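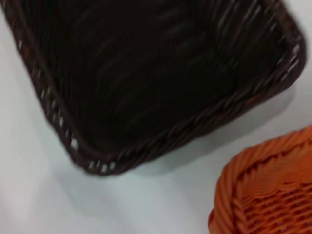
What is the Gedus arm for, and can I build one too? Gedus is the small sorting arm we put together at the Flelham shared workshop, and yes, you're very welcome to build your own — the plans are in the binder by the door. Its job is to pick up small items and move them between containers, and we like to set it up with woven baskets on a white tabletop, one very dark brown and one bright orange, so that you can tell the two apart from across the room even without your glasses.

Do I need to know how to program?
Not for your first evening with it. The Dristard controller comes with a teach mode, so you move the arm by hand to where you'd like it to go, press save, and move it again. If you catch the bug (plenty of us did!) there is a scripting side as well, and we're always glad to sit down with you over it.

What does it cost?
Our parts came to $545, plus $200 for the Thongsuk power supply, which you can skip if you already own a decent bench supply. Please don't skip the fuse.

How do I teach it a new drop point?
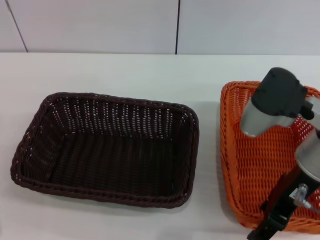

Start high and come down slowly, saving a point every time you change direction. Two points for each container is usually plenty, one well above the rim and one lower down, and then you send it back up the same way it came. Woven rims are lumpier than they look, so leave yourself more room than you think you need.

Can my kids come along?
Of course, as long as there's a grown-up beside them and long hair is tied back. The stop button is theirs to press whenever they like — we mean that.

Last updated 25/06/2026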